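Interior door drops and the latch misses the strike plate

2 min read

Yurani Benavides
We bought a house in Pultthorpe in the spring and the bedroom door has started giving trouble. It closes, but the latch hits the metal plate on the jamb too low and won't go in unless I lift the lever while pushing. It got worse in September. The door is solid wood and heavy, hung on two hinges. I already tightened the hinge screws and the top ones just spin. Do I need a new door, or can I move the plate?

Tumelo Xaba
You don't need a new door. If the top screws spin, the holes are stripped and the door is hanging off its top corner. Fix that before you touch the plate.

Wedge something under the door so it can't drop. Take out one screw at a time from the top hinge, on the jamb side. Glue a piece of dowel or a few toothpicks into the hole, let it dry overnight, trim it flush and put the screw back. Better still, swap one of them for a longer screw that reaches the stud behind the jamb. Snug it up slowly – a long screw can pull the jamb over and then the door rubs on the other side.

A heavy door on two hinges will probably do this again. I added a third to mine and it has stayed put for seven years.

Cristian Salazar
just file the plate. took me 6 minutes

Ingegerd Forsberg
Filing is fine if you're off by a hair. With stripped screws the door will keep dropping and you'll be filing again next year.

Do what Tumelo says, then check the latch. Rub a pencil or lipstick on the end of it, close the door gently and see where the mark lands. If it's still low, move the plate down and fill the old holes first.

Also look at the lever. If it droops or feels loose, tighten the two screws under the rose. Some roses twist off and some have a small slot on the edge where you pry with a flat screwdriver.
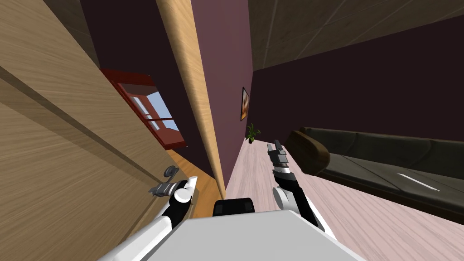

Lever handle with a round rose on a wooden door

Yurani Benavides
Dowels and one long screw did it. The latch goes in without lifting now. Thank you all.

Related
Door rubs at the top corner in humid weather
How to fill old hinge mortises
Squeaky hinges: oil or wax?
Replacing a privacy lock on a bathroom door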